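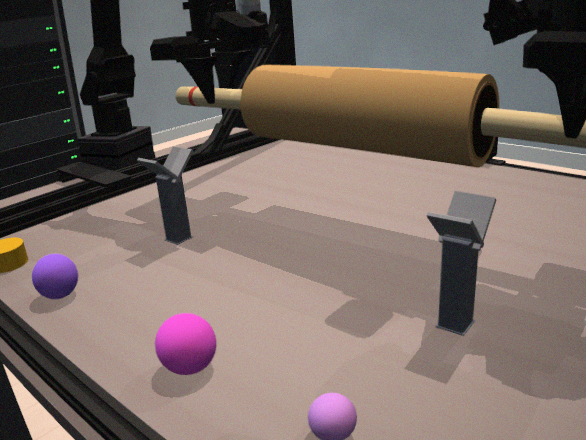
Ticket 98: Sizing the second two-arm cell before the January order

Opened: Nov 4, 2019
Project: Wendenska
Status: Open, waiting on quote

I ran the rolling pin task in the simulator again and I'm so glad we did this before spending any money! The plan was to buy a copy of the Pomuvgate cell and call it done. After going through the renders I want to change a few lines on the order first.

Problem: the Kushnir quote lists a 60 cm gripper-to-gripper working width for the pair. With both arms on the handles of a long part, I'd like more room than that. Their next option up is 64 cm, same controller, same mounts.

Checked so far:
- Swapped the 64 cm setting into the model. Loads fine, no joint limit warnings.
- Kept the V-top stands where they are. We need 2 per cell and the quote has them as "optional", so please move them to the main list.
- Left the colored balls on the table. They're cheap and we'll want the same clutter on the real one. 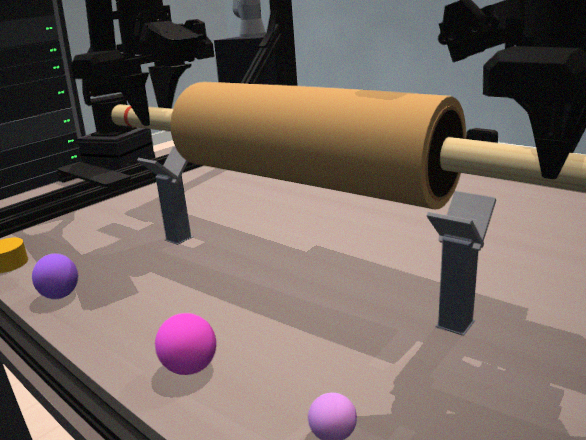
Rolling pin over the two cradles, one gripper at each handle.

Look at how much of that tabletop ends up in shadow. If the real cell has anything like it, the cameras will have a hard time, so I'm adding a line for a second light. The Zanarcombe catalog has a plain panel that should do — I haven't asked for a price yet.

Still open: floor space. The quote gives the table footprint and nothing else, and I forgot that last time too (we ended up moving a cabinet to get a door open).

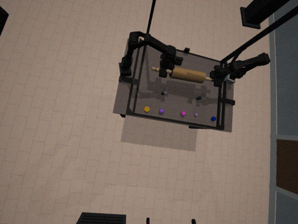 So before anyone signs, I'd like a floor plan with the arms at full reach, plus clearance for walking around all four sides. I can draw it up from the model if somebody sends me the measurements for the new room.

Next step: ask Kushnir to requote with the 64 cm option and stands included, light as a separate line. Leaving this open until the new numbers come in. Really looking forward to this one!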